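Questions about the new desk-clearing robots at Zastthorpe

Will I lose my job when the Skinow robots start?

No, and we're glad so many of you asked it straight out! All 9 people on the office care team keep their posts and their hours. The robots take over wiping desktops in the evening, and the time that frees up goes to the jobs you've been telling us never get done properly – cupboards, glass, the kitchen corners.

Do I need to clear my desk before I go home?

Yes please, by 7 in the evening if you can manage it. A robot can't tell your important sticky note from a scrap, and we would hate for it to guess.
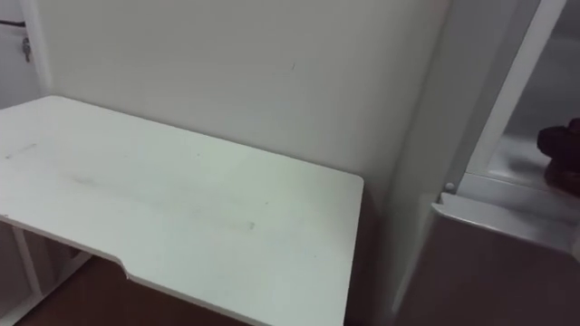
If you do forget, don't worry. The robot skips any desk it isn't sure about and leaves it on a list for the morning crew, who will deal with it as they always have.

Who checks the work?

You do, the same people who know these rooms best. Dried-on marks may still need a hand and a cloth, and we've set aside paid time for that.

Who can I talk to?

Vasylyna Yurchenko, on the second floor, is running the training and is very happy to go over anything twice, or to just have a chat about how it's all going.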